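Sorting table (paper-covered)
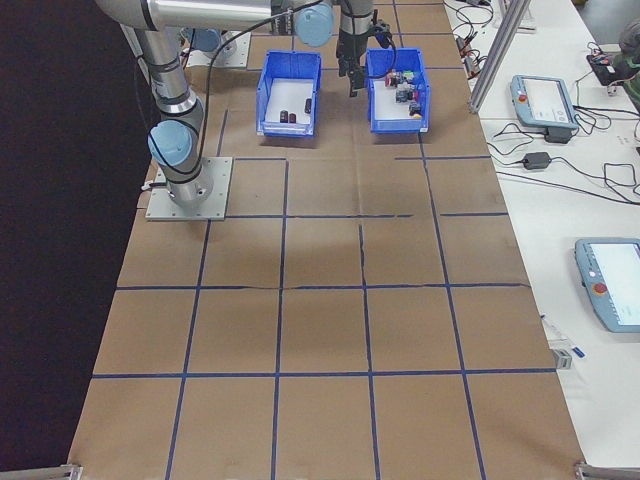 Vol. 2, p. 29

A paper-covered sorting table is a work table whose top is protected with brown kraft paper and divided into cells with adhesive tape. It is used for sorting, counting and laying out small goods before they are put into bins. The type is found in small packing rooms, repair shops, school workshops and laboratories, and also in private homes where a hobby needs many small parts.

Covering

Kraft paper is sold on rolls and is laid over the table in one or more sheets. On a wide table a single sheet is often not enough, and then a seam is visible where two pieces meet. Seams and creases are normal on a table in daily use and do not disturb the work, except when very thin objects are sorted. The paper is cheap to replace and gives a calm background on which dark and bright objects are both easy to see. Some workshops prefer cloth or rubber mats, but it is harder to remove tape from cloth.

Grid

The grid is made with strips of colored tape, most often blue, which run lengthwise and crosswise over the paper. The cells are in most cases close to square. Murray Dhillon, in his handbook for the Fencombe packing school, recommends to put down all the long strips first and to press the crossings with the thumb. He also advises against writing on the tape – a label on the paper is easier to change.

A cell can have a fixed meaning, for example one customer order or one kind of part. It can also be only a help for the eye, so that objects are placed with equal space between them. The older price list of the supplier Tastex offered kraft paper with a printed grid, but many users continued with tape, which allows them to choose the size of the cell themselves.

Bins

The sorted objects are collected in storage bins, usually of plastic. Bins with an open top and a slanted front lip are common at such tables, as the hand can enter from the front as well as from above. They are often placed side by side at the far end, where they leave the grid free. A light floor inside the bin makes small dark pieces easier to find. In mixed sorting one bin may hold only a few objects of one kind while its neighbor holds a group of different colors.

History

Taped paper tables are poorly documented, as the paper was thrown away when it was worn. Steinar Kragh described one in the mail room of the firm Bondari, where 1,287 small parcels were prepared during one March with two tables in use. The firm Căpraru later sold a ready set with paper, tape and bins, and a stock list dated 14th August gives 500 sets in its warehouse.

Maintenance

Paper is changed when it is torn or when the tape begins to lift at the ends. Tape should be pulled slowly and at a low angle. Small tears can be covered with a piece of the same paper, fixed from below.

See also: Kraft paper; Parts bin; Packing bench; Masking tape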